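Category: Student Work / Art History

Visitor Flow at the Mbeki Print Museum

Project report by Bernadette Thibodeaux and Iestyn Voyle

The Mbeki Print Museum opened in a former customs house and still has the original stairs. Its collection holds 949 prints, of which 623 are woodcuts. We visited on a Monday and followed the marked route through both floors. Most people stayed on the ground floor, where the harbor views hang, and over 30 left without going upstairs. The sign for the upper gallery is behind the coat check. We suggest moving it to the front desk and listing the upstairs rooms on the ticket.

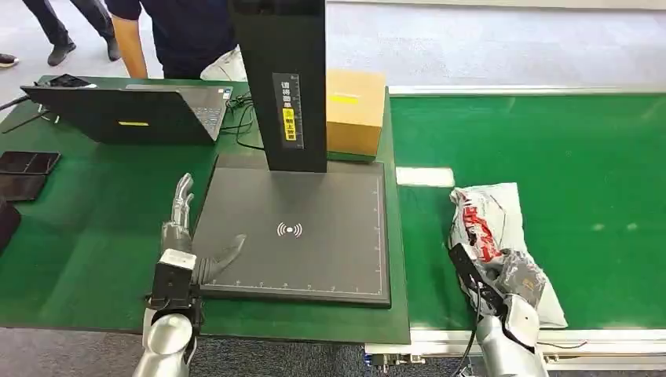
Jolanta Kołodziej replied that the sign used to be at the desk and was moved when the coat check opened.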